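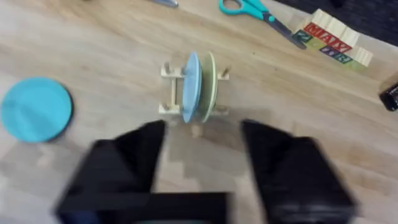 Plate racking: where we are

Quick one this month, the kitchen hire season has eaten everybody's time including mine. Lots of you asked at break about the arms and what they mean for the wash-up crews at Kekness, so this is what I've got so far. Some of it may change before the next issue.

First the short version. The arms are learning to put plates into racks on edge and take them out again. Practice bench only, at Vevovcombe. Nothing goes near the wash line before spring, and when it does it goes to Jetcombe first, on the evening shift, on one side of one line.

No jobs are being cut over this. It's in the letter that went round in October, second page. If you didn't get the letter ask at the front office and they'll print you one.

Now the longer version.

Racking is the job most people want off. Anyone with a year on the clean end knows why. You stand, you turn, you pick up, you slot, you turn back. Wrists go first, then shoulders. On the biggest night at Jetcombe last season we put 2,339 plates through, and all of them got racked by hand. The year before it was 2,355, so it isn't going down by much. People swap out every half hour if there's cover. There often isn't cover.

So that's the bit being tried. Scraping stays with us. So does glassware, all of it, and so does checking for chips, which the arms can't do and which I'm told won't be tried any time soon. Loading the trucks, same.

The bench work uses small light plates and a small wooden rack. A few of you laughed at that on the walk-round, fair enough. But the point for now is getting the plate to the slot without knocking the one next to it, and you can do that a lot faster on a table than on a wet line with people squeezing past. Our own china comes later. It's heavier, it has a foot on it, and the big oval platters are going to be a whole separate headache.

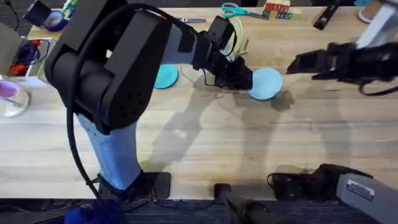
At the Vevovcombe bench, with the left arm's gripper down at a light-blue disc.

Numbers, for those who like numbers. The bench team logged 1,917 tries last month. In 820 of those the plate ended up in the slot with no hand needed at any point. Less than half, in other words. A new starter on the clean end does better than that before first break. They say the misses are mostly the same two kinds: plate comes in at a tilt and rides up on the peg, or the grip lets go too early. Both getting better week on week, apparently. I only have the one month in front of me so I can't tell you how fast.

What changes for people. This is the part I had to chase.

One new role per line, working title line minder, which no one likes, send better names. The minder watches the arms, clears a dropped plate, stops things when they need stopping. Paid at the lead hand rate. It'll be offered to clean end people before it goes outside, and you don't need any computer background. Training is two weeks at Vevovcombe, paid, travel paid. There was a question about whether the bus time counts as hours. It does, both ways.

Rotation stays. If you're on the clean end now you'd still rotate through, only there would be less racking in the mix and more checking and stacking. A couple of people said they'd miss racking becuase it's the one spot where you can talk to the person next to you. I passed that on. It got written down at least.

The stop button. Anyone can press it. Not only the minder, anyone, any reason, and you won't be asked to fill in a form on the spot. The form comes at end of shift and it's half a page.

Space. This one's not settled. The arms have to be fixed to something that doesn't move, and at Jetcombe the only good spot is where the drying carts park. So the carts have to go someplace. Current idea is along the back wall by the linen cage. If you work that corner and you can see a problem with it, please say so now while it's still tape on a floor plan.

Noise. The arms aren't loud. The wash line is so much louder that I doubt you'd hear them.

Bragança. Yes, the crew there got asked too. They said no for this year, too much going on with the new boiler, and they'll look at it again once Jetcombe has had a full season. So if you're based there nothing changes for you and you can skip to the recipe page.

There's also the matter of the bench sessions themselves. The people running them want clean end staff to come and show how they do it, an hour at a time, on the clock. How you hold a plate, how you angle it going in, what you do when the rack's nearly full. Four people have been so far. From what I heard the most useful thing any of them said was that you don't aim for the slot, you aim for the plate already in there and slide down its back. The bench team hadn't been doing it that way at all. They're trying it this month.

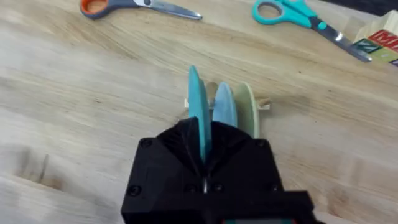
What happens to my hours on a slow night, one reader wrote in after last month's issue, because on a slow night there's only racking to do and that's how I make up my time. Give that to the arms and I'm sent home at eight. I don't mind the machines, my wrists would be glad, but I want that answered in writing before spring and not at a meeting with sandwiches.

I took that upstairs the same afternoon. The answer I have is that the arms would be switched off on slow nights if there are people rostered who need the hours, and that minimum shift length stays as it is. I asked for it in writing. I have been told it's coming with the pay slips. If it isn't in yours, tell me and I'll go back up.

Other questions still open, so you know I haven't forgotten them: who covers breaks for the minder, whether the rubber mats have to come up, and what happens with agency staff in the peak weeks. No answers yet on any of the three.

Next walk-round at Vevovcombe is at 2 pm, date going up on the board by the time clocks. Room for eight. Closed shoes please, and sign up on the sheet, not by texting me, I lost two names that way last time. Sorry to those two, your on the list now.

Line minder names to the box in the break room. Rude ones have been read and removed.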